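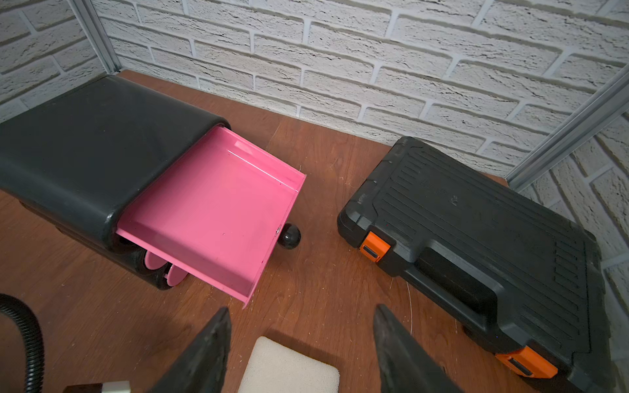

Storing Cleaning Sponges in a Bench Drawer Unit

This guide applies to the small drawer units and latched tool cases kept on shared workbenches at the Presine workshop. Please read it before returning cleaning supplies at the end of a session.

Before you start

Clear a space on the bench large enough for the drawer to open fully. Keep tool cases to one side with their latches closed. Wipe out the drawer with a dry cloth and check the corners for grit.

Storing the sponges

1. Rinse each sponge in lukewarm water and squeeze it firmly. Do not wring it, as twisting tears the edges.

2. Leave the sponges on a rack for 40 minutes, then press each one against a paper towel. If the towel picks up moisture, allow more time.

3. Open the drawer by its knob and place the first sponge flat against the end wall. Lay the remaining sponges out beside the unit and add them one at a time.

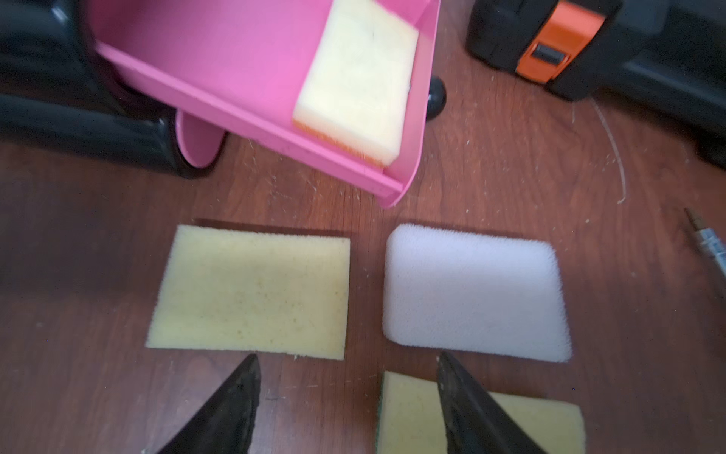
4. Leave a finger's width between sponges where space permits. Sponges of different colours may share a drawer, provided they have not been used with solvents.

5. Close the drawer slowly. If it catches, take out the last sponge – do not force the front.

Finishing up

Brush lint and fibres from the bench, and return pens and small hand tools to their own holders. Replacement sponges are listed in the Fullico catalogue under item 3259.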